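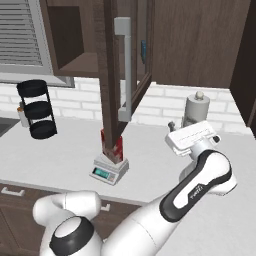

Blog > Kitchen > Bread

Start About Recipes Garden Contact

Rye, finally!

26 July 2021

I have been trying to bake a decent rye loaf ever since we came back from Sestholm last November, and this weekend I got one I'd happily serve to guests (and did, with far too much butter). There's a bakery by the harbor there called Totisari, and their dark loaf ruined me for everything in our supermarket. Sour, dense, a little sweet, with a crust you have to argue with.

My first 3 tries were bricks. The fourth was a brick with a hole in it. What I was doing wrong was treating rye dough like wheat dough, kneading and kneading and waiting for it to get stretchy, and it never does! It stays like wet cement. You stir it, scrape it into the tin, smooth the top with a wet spoon and leave it alone.

I use 800 grams of dark rye flour for two small tins, plus a big scoop of starter that has been fed the night before. Caraway too, crushed a bit in the mortar. My other half would leave it out, but my other half isn't the one up at six with the oven on.

Then comes the awful part, waiting a whole day before you cut it. I lasted until supper. The middle was still a bit gummy, but by the next morning it sliced beautifully, and it was so good with pickled herring. Next up is the one with prunes in it!

251 shares | 4 comments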